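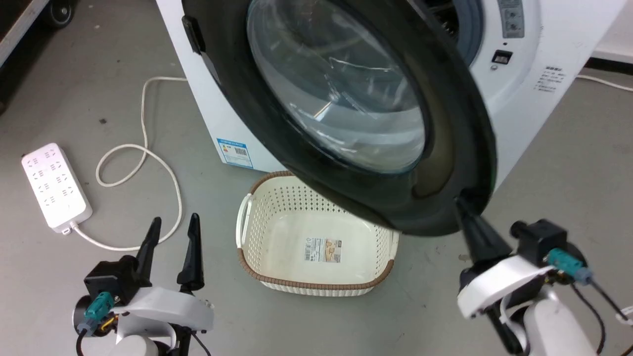 Laundry helper wanted, two mornings a week (Gedard Guest Rooms)

Hi! I run a small guest house with 12 rooms, and I'm looking for somebody friendly and steady to take over the washing. I've been doing it myself until now and I am so ready to hand over the basket!

What you'd do

Sheets, towels, bath mats and the odd tablecloth, all of it in our white front loader. You'd load, pick the program, empty it into the cream plastic basket with the brown rim (light, nice to carry, holes in the sides) and hang things out in the yard if the weather plays along. Then folding, my favorite part, and stacking the shelves by room. The writing on the front of the machine is in Chinese, but don't let that scare you off. You only need a couple of the buttons and I'll show you which ones.

The laundry room has a plain concrete floor, so wear comfy shoes. Please check pockets on the bathrobes before they go in. I once washed a lipstick with six white pillowcases and I'm still mad at myself.

Hours and pay

6 hours a week, split over two mornings, 100 a week paid on Fridays. You pick the mornings with me. Coffee and breakfast leftovers are on the house, and the leftovers are usually good (cinnamon rolls!).

No experience needed if you've done a household's worth of washing. Starting in June, first week if you can.

Drop a note at the front desk on Zawadzka or send a message through the Gedard page, and tell me which mornings suit you. Posted May 17, 2022.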